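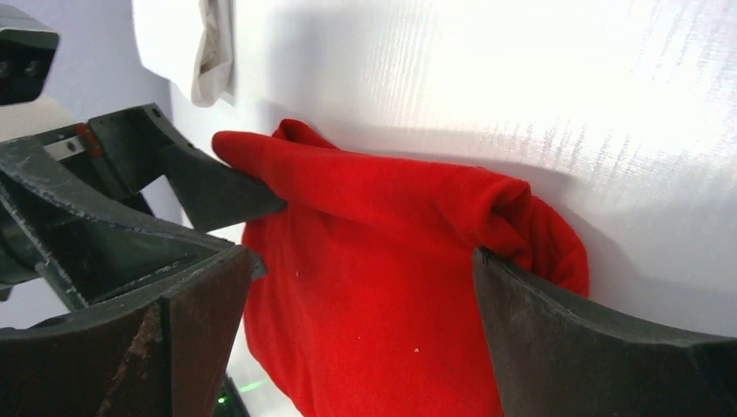 How to wash and look after fleece so it stays soft
Posted 2018-01-25

If you have ever pulled a favourite blanket out of the machine and found it had gone flat and a bit scratchy, like an old bath mat, then you have my sympathy, and I hope this page will save the next one. I have been sewing hats, baby blankets and dog coats out of fleece for a good many years now (first for the family, then for the stall at Skedenau market), and the question I get asked more than any other is how to wash the stuff.

The good news is that fleece is easy to live with. Nearly all of it is polyester, so it won't shrink the way wool does and it dries quickly. What it doesn't like is heat, rubbing and fabric softener, and most of us give it all three every week without thinking.

Before the first wash

Shop-bought blankets can go straight in, but fabric off the roll often carries a little spare dye, and the strong colours are the ones to watch. Reds, navies and blacks should have their first wash alone, or with things you really don't mind turning pink. I once put a length of cherry fleece in with a set of white pillowcases and we slept on the results for years.

Give everything a good shake out of doors first. Fleece picks up fluff, crumbs, dog hair and bits of thread, and whatever you can shake off in the garden won't end up in your filter. If there is a zip, do it up. If it's a jacket or a hat, turn it inside out so that the side people see is kept away from the rubbing.

Washing

1. Keep towels out of the load. Towels shed lint and fleece grabs hold of it, and you will be picking it off until February. Other fleeces, leggings and sports tops are all good company.

2. Use a liquid detergent and a bit less of it than the bottle says. Powder can sit in the pile and leave it feeling gritty. I use the plain Prunness liquid, but any mild one will do.

3. Leave out the softener. I know this sounds back to front! It coats the fibres and makes them cling together, and after a few washes the pile goes limp and greasy. If you miss the smell, hang the blanket near an open window instead.

4. Choose a cool wash, 30 degrees or under, on the gentlest setting your machine has. Mine is an old Kurian with a "delicates" programme that takes 28 minutes, and I have never found anything that needed longer, muddy dog coats included (though I do rinse those in a bucket first).

5. Keep the spin low. A big blanket holds a fair amount of water, so if it is still heavy at the end, give it a second short spin.

Getting marks out

Treat a mark before it goes in the wash. For food and mud, let it dry, brush off what you can, then dab on a drop of washing-up liquid with a damp cloth and leave it for ten minutes. Dab and don't scrub, or you'll rough up the pile and have a bobbly patch for ever more. Candle wax is best hardened in the freezer and cracked off with a fingernail.

Drying

A line or an airer is best. Fold a blanket over two bars if you can spare them, so the air gets in between, and don't peg it by the corners or they will stretch into little ears. Radiators are too hot, and I'd keep it well back from the fire.

If you must tumble dry, check the label, use the coolest setting and take it out while there is still a touch of damp in it. And please never iron fleece – it will melt, and you'll have a shiny mark on the blanket and a sticky one on the iron.

Bringing back a tired one

Lay it on a table while slightly damp and go over it with a soft brush (a clean pet brush is lovely for this), always in the same direction. Short, light strokes. Bobbles can be taken off with a fabric shaver, but hold the cloth flat and go slowly, as it is terribly easy to nick a fold.

Putting it away

Make sure it is dry all the way through, hems included. I roll mine loosely and stand them in a basket, as a tight fold left all summer can leave a line. Small pieces go in a cotton bag. If you are buying fleece to sew with, the 200 weight is the one I'd suggest for blankets, and the Getelel mill shop usually has a good range of colours on the remnant shelf by the door. Go early, as the reds are always the first to disappear.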